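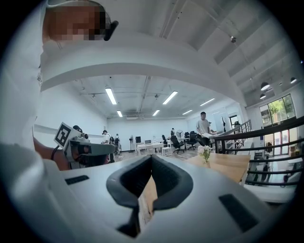

*Black dome pendants, lit, with the ceiling panels on in the office behind.*

**Harkow dome pendant, black, set of three**

Fitted in October over the light wood worktop at the end of our open-plan floor. The room already has rectangular fluorescent panels, so the pendants were bought for task light and to bring the ceiling down a little at that end.

**Build.** Spun metal shade, matt black outside, white inside. Shade diameter is 233 mm. The finish is even and there are no sharp edges at the rim. One of the three arrived with a loose cord grip, which tightened with a small screwdriver.

**Fitting.** Allow some 5 hours for the set. The ceiling plates are shallow and the terminal block is tight with two cables in it. Uthai Suwannarat did the wiring and would have liked another 6 mm of depth. The instructions cover a single lamp only; looping from one to the next is left to the electrician.

**Light.** The dome cuts side spill well. From a standing position the lower rim reads as a bright ring, and the lamp itself is only a nuisance if you sit directly underneath and look up. On the worktop the edge of each pool is soft. With the panels on, the pendants add little to the general level of the room.

**Faults.** Dust shows on the black finish. The cord cannot be shortened once the grip is crimped, so measure first. Spare shades are sold only in threes.

We also looked at the Taltcombe equivalent, which has a deeper plate but a glossy shade. I would buy the Harkow again for a worktop, though not as the only light in a room.

Olesia Kostiuk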